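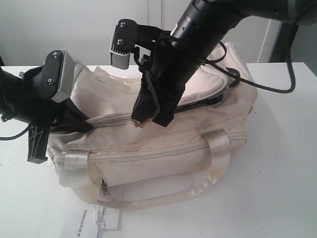 Can a two-arm machine unpack and pack a bag without help yet?

For a bag it has been set up on, most of the time. For a bag it has never met, plan on a person standing near.

Brurneo Two-Arm Bench Cell
Supplied by Drovumau

The Brurneo is a tabletop cell for light handling of soft goods: opening zippers, folding back flaps, placing small items in pockets and closing up again. It is sold to returns rooms, repair shops and rental counters. Some customers have asked about home use. We do not sell it for that. A house has too many different bags, and too many of them on the floor.

What it does well
Stiff zippers with a metal pull are the easiest. The fingers can get hold of the pull and the track keeps its line. Pockets with a piped edge are also good, as the edge gives the gripper something to follow.

What it does slowly
Soft canvas moves when it is pushed. One arm usually has to hold the bag while the other goes into the pocket, and the holding arm must be moved each time the fabric slumps.

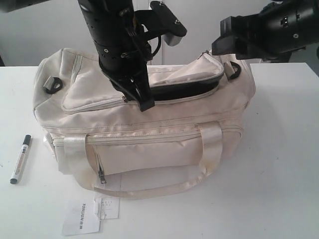
Long handles should be laid to the front before starting. Dark linings are harder for the vision system than light ones, so add a bench lamp if your shop has low ceiling lights.

What it does not do
It will not sort contents by feel. It will not free a zipper that has caught its own lining. Vangelis Rallis ran the Flollham trial for us, and his staff still cleared every caught zipper by hand.

Specifications
Arms: 2
Largest item lifted: 1000 g
Memory: 200 stored bag routines
Power: single wall outlet, 384 W maximum
Work surface: any flat, pale tabletop. Table not included.

Spare finger pads are made by Mitsotakis-Vlachou and ship in pairs. Replace them when the ridges are smooth.

Setup and training
Pacita Cabanatuan handles setup visits. Have your most common bag ready, plus one worn bag of the same model. Old fabric folds differently and the routine should be checked on both. The next open visits are in May. Shops outside the service area can have the cell shipped with a setup guide and a phone call included.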